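Griken - Taller de orden doméstico y de oficina
Apuntes de la unidad 6: la superficie despejada

Lo que sigue completa la clase y no la sustituye, aunque sé que cada año alguien lo intenta. Los que faltaron encontrarán aquí el vocabulario y los deberes. El tono de decepción lo pongo en persona.

1. Definición de trabajo

Llamamos superficie despejada a la que permite apoyar un objeto sin mover otro antes. La definición es modesta y, aun así, casi ninguna mesa de comedor la cumple. El manual Rorkdale propone una más ambiciosa, con porcentajes, que no entra en el examen.

2. Objetos residentes y objetos de paso

El residente tiene sitio fijo en la mesa y se le perdona. El de paso llega con una excusa (las llaves, la carta del banco, el destornillador que "ahora guardo") y se queda hasta julio. Para distinguirlos, el método Alipour hace dos preguntas: quién lo usa y dónde lo buscaría. Si la segunda respuesta es "ahí, donde está", cuidado: puede ser costumbre y no criterio.

3. El recipiente único

Regla de la casa: en la mesa, un recipiente como máximo. Dos recipientes se llenan el doble de deprisa y al tercero ya lo llamamos sistema. Que sea abierto, porque las tapas esconden pilas gastadas y tornillos de muebles que ya no existen. Quien haya comprado el organizador Brikska de 20 compartimentos puede traerlo a clase, donde lo trataremos con respeto.

4. Material de la mesa 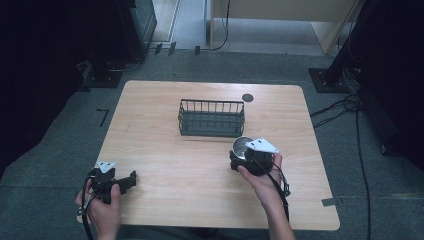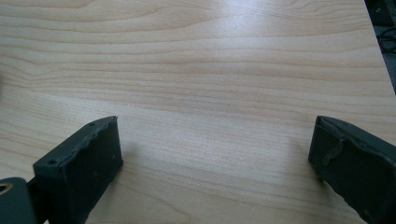
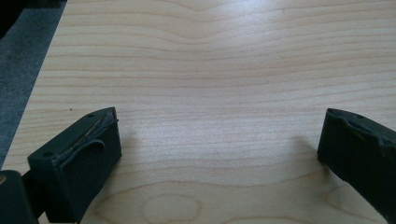
La madera clara delata, y por eso la recomiendo para practicar. Una mesa oscura perdona migas y manchas durante semanas; en una clara se ve todo, salvo donde le pega el reflejo. La cesta de alambre negro sigue la misma lógica: entre las barras se ve la madera, y se vería también cualquier recibo olvidado. Conviene revisar el tablero desde dos ángulos - el brillo tapa la veta y, con ella, lo que haya encima. En la última foto hay una motita marrón sobre la madera, y a esa distancia ya no hay quien mire otra cosa.

Deberes

Elegir una mesa propia y vaciarla del todo. Devolver solo los residentes, con una línea de justificación por cada uno ("me gusta" se admite 2 veces). Anotar qué ha vuelto por su cuenta al cabo de 6 días. Se entrega en papel, en la bandeja de la entrada, si para entonces se puede encontrar la bandeja.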